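We use cookies to improve your experience. Accept all | Manage settings

Small thread on how I fold sports clothes, as some people asked me after my last posts on the wardrobe. 1/8

I live in a flat of 33 square metres in Plulov, so every drawer must work hard. Sports things were always my weak point. They are slippery and they open again as soon as you close the drawer. 2/8

First I turn everything the right way out. It sounds silly, but shorts come off the line twisted, one leg inside the other, and if you fold them like this you get a ball. 3/8

I do not use the table. A soft surface with some fabric on it is better for me — the cloth stays where I put it and does not slide to the floor. 4/8

For basketball shorts I look for the waistband first. When I have the waistband, I know where is everything else. One hand there, the other at the far end, and pull gently until the big folds go out. 5/8
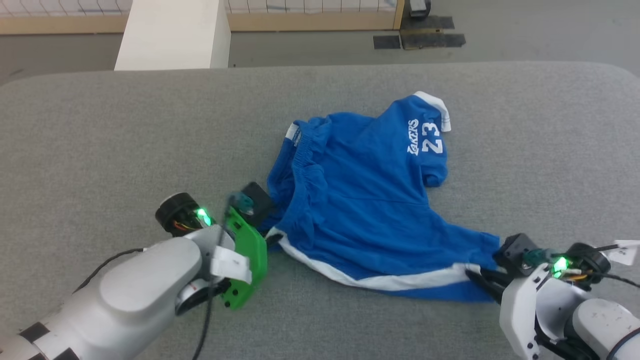

Then leg over leg, so the side stripe is on the outside and straight. It is my guide line. If the stripe is crooked, I start again. 6/8

After this, fold in three from the bottom up to the waist. The elastic goes last and keeps the packet closed. Please do not iron the printed letters and numbers, I ruined one shirt in May and I am still sorry. 7/8

All fits now in one Skokus box, standing up like books. I take 20 minutes for the whole basket, with coffee. Next time socks — I have many opinions about socks. 8/8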